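HOME ORGANIZATION 1, EVENING SECTION
Week 3 handout: bowls, cups and the art of nesting
Room 416. Bring this back next week, I'm not printing more.

Recap from last time, quickly. Storage is volume. An empty bowl takes up the same shelf space as a full one. Most kitchens lose a whole shelf to empty bowls sitting side by side.

Tonight:
1. Sort by width at the rim, not by color
2. Find your base bowl
3. Nest inward
4. Cups last

On the base bowl. Wide, deep, flared walls. Steep sides look roomy but the next one in tends to jam halfway. Plastic on plastic sticks, esp. if there's water between. Dry everything first. Everything!

Table setup: plain cloth down, dark if you have it, bowls spread out so you can see every rim before you pick one up. Don't start stacking out of the cupboard, you'll end up with whatever was in front at the bottom.

Small one into the big one, tilt is fine on the way in, let it settle flat.
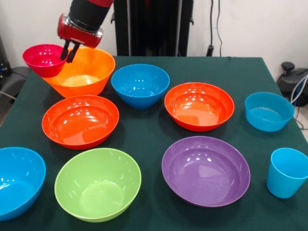 Paloma Villanueva wrote in after last week's class that she'd keep the everyday bowl out of the stack altogether, since lifting four others to get at it twice a day is how stacks fall apart in the first place. Fair point. Adding it as a rule:

Rule 5. Daily use stays on top or stays out.

Shallow vs deep. Shallow wide bowls make their own pile. Put a shallow one in a deep one and you get a lid, more or less, with dead air underneath. Sometimes ok (dish towels can go in the gap) but it is not nesting.

Mixed sets. Most of you have these, a few from one store, a few from a cousin. Go by rim, check the foot, try it. If it rocks, take it out. Don't press down to make it fit, that's how you get the two that never come apart agian. If they're already stuck: cold water in the inner one, warm around the outer, wait, twist.

Cups. A cup can stand in the middle of the stack if the inner bowl is small enough to hold it up. Lower it in by the rim. One cup, maybe two. Then stop. 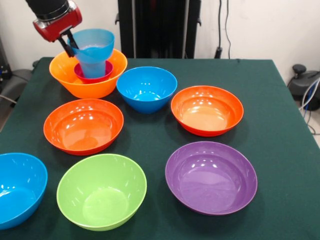

Notes by Juniper Calloway
Handout 3, revised 12th August

Homework
- Empty one cupboard onto the table. Bowls and cups only, leave the pans
- Measure shelf height before you stack, not after
- Write down the widest rim and the tallest stack that fits
- Try it two ways, keep the one you can undo with one hand

Next week lids. Bring any with no bottoms, and any bottoms with no lids, we'll have a swap tabel by the door.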